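Lemville Hall – fall walk-through, electrical / exits / chairs and storage
Done Oct 14, 2023 by Rekha Panicker. Second pair of eyes: Gladys Giraldo
Status key: OK / FIX / WATCH / N/A

1. EXITS

Front doors, push bars – OK. Left one sticks a bit, still opens with one hand.
Side door to parking lot – FIX. Bolt was thrown when we got there. Bolt needs to come off, not just be left open. Said this in August too.
Back door by kitchen – OK
Exit signs lit – OK except the one over the stage steps. Bulb or battery, didn't have the ladder.
Path to exits clear – WATCH. Folding tables leaning in the back hall again. They go in the cage.
Occupancy card posted – FIX. Says 80 for the small room, card is so faded you have to know it says 80. Reprint.

2. FIRE

Extinguishers, main hall – OK, gauges in green, tags current
Extinguisher, kitchen – FIX. Hook is loose in the wall. Anchor pulled out. Tag no. 551 if Nadar asks when they come for service.
Fire blanket – OK
Smoke alarms tested – OK all but the coat room, chirps but no full alarm. New battery first, then replace it if that does nothing.
Panel – OK, no faults showing. Log book is missing its pen agian.
Drill this year – not yet. Gladys will pick a date with the Wastley group since they have the most people in the building.

3. ELECTRICAL

Outlets, main hall – OK
Outlets, kitchen – WATCH. The one left of the sink trips when the urn and the toaster are both going. Put a sign up for now. One or the other.
Extension cords – FIX. Two joined end to end behind the piano. Took them apart. Please don't put back.
Space heater in office – remove. Cord is hot at the plug after twenty minutes. Taped a note on it, do not use.
Meter cupboard – OK, but someone is keeping paint in there. Paint out.

4. FLOORS AND STEPS

Entry mat – WATCH, corner curling
Stage steps, edge strips – FIX top one, screws backing out
Kitchen floor – OK
Ramp – OK. Handrail solid. Leaves need sweeping off daily till they stop coming down.
Restroom tiles – one cracked by the door, no sharp edge, leave for winter.

5. CHAIRS AND OFFICE SEATING

Stacking chairs – pulled 12 with bad feet or split backs. Labeled and in the cage, don't hand them out. Stack no higher than the line on the wall.
Office chairs – sat in each one, rocked it, ran it up and down. Check the base, the casters, the lift and the rubber boots and covers for splits while you're down there.

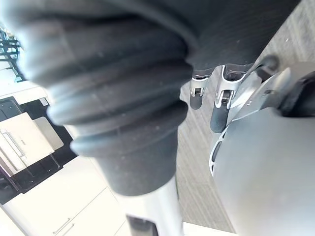

Desk by the window – FIX, one caster missing, chair tips if you lean left. Out of use.
Tukamthorpe loan chairs – going back. Rekha to call. They want them by the end of the month and the van has to be booked.
Benches in lobby – OK, tightened the end bolts
Piano stool – WATCH, wobble. Threads are worn, won't get better.

6. STORAGE

Shelves fixed to wall – OK, pulled on all of them
Heavy stuff low – FIX. Sound gear is on the top shelf. Needs two people to move it down, we were out of time
Cleaning products locked – OK. Key is back on the hook.
Cage padlock – new code is with Gladys. Not writing it here.
First aid box – short on gloves and burn gel. Eye wash is still in date.

COSTS SO FAR
Nadar quote for alarm head, sign and kitchen bracket is nearly 1161 with the call-out. Seems high. Asking them to split out the bracket, we can do that ourselfs.

BEFORE ANYONE RENTS THE HALL AGAIN
Side door bolt off
Stage exit sign working
Back hall clear
Heater gone

Rest can wait for the next work day. Initial next to each one when it's done – full initials please, there are two Gs now.

RP / GG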